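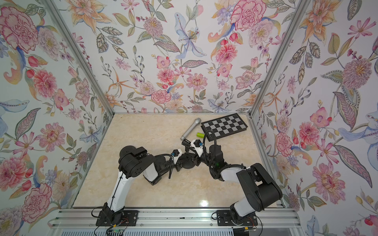
Carnations, dahlias and lilies on the wallpaper.

Progress report to the Plandus Fund: Companion to the Gilon Ghost Stories

Last updated: March 3, 2019

Work in the period covered the headword list, the drafting of entries and the collation of magazine texts. The headword list is closed at 1,392 items. Characters and place names make up the larger part. Entries for lost or untitled stories have been moved to an appendix and carry no headword of their own.

Draft entries follow the house style agreed with Rinditham Press. Long entries are held to 2,000 words and short ones to 150. Entries on single stories give first printing, later printings, variant titles, a plot summary and a note on sources, in that order. Pen names are entered as cross-references only. 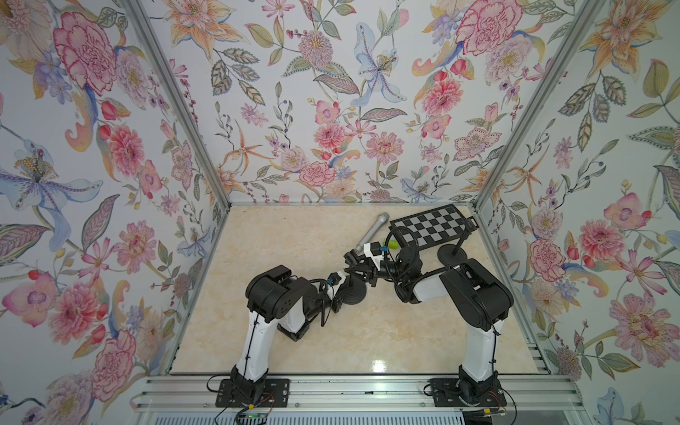
Two arms above the marble-patterned floor.

Collation is behind schedule. Of the stories first printed in magazines, 8 have not been checked against the first printing. The Hegde collection holds the only known run of the relevant issues, and several are too brittle to copy. Reading them in place will take two further visits. Until then, quotations from these stories are taken from the 1931 collected edition and marked with a dagger in the draft.

Dates of composition remain a problem. Gilon's letters often refer to a story by its subject alone, and two of the "marsh" stories cannot be told apart on that evidence.

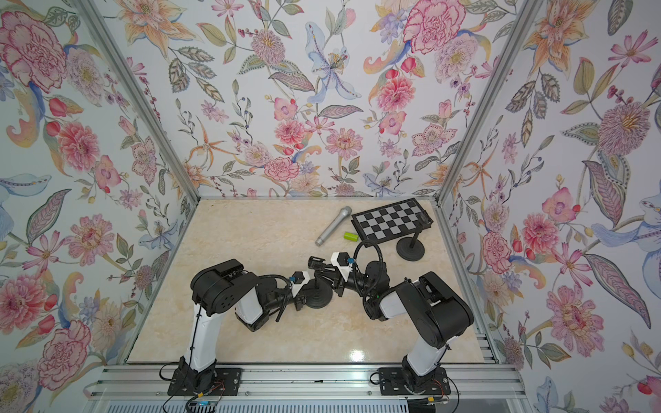 Arben Matić has asked that both be dated by first printing, with the letters cited in a note, and says he would sooner print a wide range than a wrong year. The change has been made in both entries.

The index is being built from tags in the entry files. A test on the letters A to D gave 1,000 index lines, more than the page budget allows. Passing mentions will be dropped.
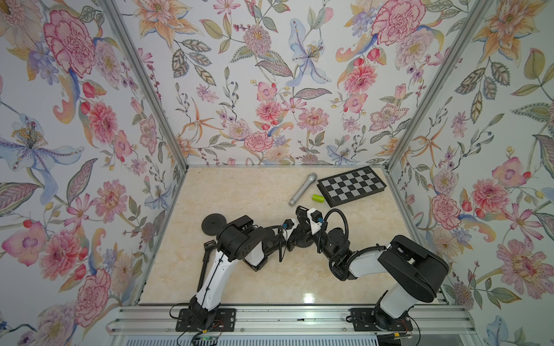 One comment on the test index objected to that: passing mentions are what I would look up, since the main entries are already in alphabetical order. A separate list of minor characters is being costed as an alternative.

Spending is within the grant. The remaining travel money covers both visits to the Hegde collection. The full draft is due at Rinditham in May, without the appendix.

Comments (2) | Shares: 0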